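Serving tray

A serving tray is a shallow, flat-bottomed platform with a raised edge, used to carry food, crockery and cutlery, or to mark out a single place at a table. It differs from a plate in that food is not normally put directly on it, and from a chopping board in that it has a rim. Small trays intended for one person are also called place trays, tea trays or breakfast trays, depending on size and use.

Form

Most serving trays are rectangular, round or oval. Rectangular trays make the best use of shelf and table space and are the usual choice in canteens and homes. The corners are commonly rounded, which makes the tray easier to wipe and less likely to chip if dropped.

The rim, sometimes called the gallery when it is tall or pierced, keeps items from sliding off and holds small spills. On place trays it is low, so that a spoon or fork can be picked up without the fingers catching on the edge. Carrying trays have a higher rim and often two handles or cut-out grips at the short ends.

Materials

Wood, pressed metal, melamine, polypropylene and lacquered fibreboard are all in common use. Wooden trays are quiet in use but mark easily and should not be left in water. Metal trays are stiff for their weight. Melamine trays keep their colour well and resist knives, but are not suitable for ovens or, in most cases, microwaves. Polypropylene is lighter and more flexible, and scratches sooner.

Non-slip trays have a rubber or textured coating on the upper face. The coating loses its grip with repeated hot washing and cannot usually be renewed.

Decoration

Plain colours are standard in catering. Trays sold for the home are often printed with lettering, a pattern or a figure. On cheaper goods the print lies on the surface and wears first where cutlery is put down and picked up. On moulded melamine it is carried on a printed sheet sealed beneath a clear layer, and lasts considerably longer. The Lazaridis range of place trays, sold in 4 pastel shades, used the second method throughout.

Use at table

In a single place setting the tray is laid parallel to the table edge. Cutlery may rest on the tray itself or on a napkin. The plate may stand on the tray or next to it, the second arrangement being usual where the plate is too wide to leave room for anything else.

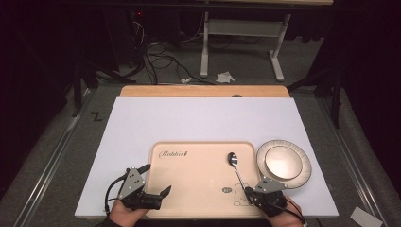 Pale peach tray with printed lettering and a line-drawn animal, holding a metal spoon; a round, grey-lined plate to the right.

Spoons are generally set down with the bowl facing up and away from the diner. A spoon laid at a slant across the tray is easier to lift by the handle than one lying against the rim.

Care and storage

Trays should be washed in warm water with a mild detergent and dried before stacking. Wet trays stacked flat tend to cling together and may stain. Upright storage in a slotted rack avoids this, and a rack 32 cm wide will take most domestic place trays on their short side.

See also

Charger plate
Place mat
Table setting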